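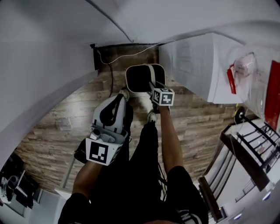 Figure 4. Laminate floor and dark threshold at a doorway, with a thin white cable running along the base.

3.2 Floors, thresholds and footwear near the door

The floor just inside a doorway gets more wear than any other part of a small home, and it is also where the most things are put down. We treated it as a separate zone in the home survey for both reasons. The zone was taken as the floor within one long stride of the threshold, on the room side only. Hallways and porches were recorded on another sheet and are reported in Section 3.4.

The survey covered 24 homes, all of them rented, with 153 doorways between them. Cupboard doors and sliding doors onto balconies were left out. Each doorway was visited once, in February, when outdoor shoes are at their dirtiest and most households have the heating on.

Wood-look laminate was the most common covering in the rooms we visited. The type in Figure 4, with a weathered plank pattern in browns, tans and grays, is often chosen by landlords for its colour. Tenants told us that a mixed pattern hides grit well, and several said they swept it less often as a result. Plain pale floors drew more complaints about marks but were cleaned more often. We did not measure dirt directly, so this should be read as what people reported.

Thresholds were harder to sort. Some were flush metal strips, some were raised timber, and a few had been taken out and the gap filled. A dark threshold against a lighter floor was easy for visitors to notice, and older tenants in particular said they liked being able to see where the step was. Where the threshold and floor were close in colour, we noted this on the sheet as low contrast. The full list of threshold types is in Appendix B.

Cables were recorded wherever they met the doorway zone. A thin cable laid along the base of a wall or threshold, as in Figure 4, was entered as "edge run". One that crossed the opening where people walk was entered as "cross run", whether or not it was taped down. Edge runs were mostly for internet service or lamps. Tenants were often not allowed to drill, and clips with a sticky back were the usual answer. Rafferty Kapoor, who did most of the home visits, noted that the clips tended to let go first at corners, where the cable is pulled two ways.

Footwear was the last item on the sheet. We recorded whether shoes were worn indoors and where loose pairs were kept. Households differed a good deal, and the habits did not always match the rule people gave us at the start of the visit. In some homes outdoor shoes came off at the front door but a second pair was worn inside. In others the rule applied only to the bedrooms. We kept both answers, the stated rule and the observed habit, and did not try to settle which was correct.

Two limits apply to this part of the survey. A single visit cannot show how a floor is used over a week, and the homes were all in one city. Cleaning products were also left off the sheet, though tenants brought them up often enough that we would include them next time.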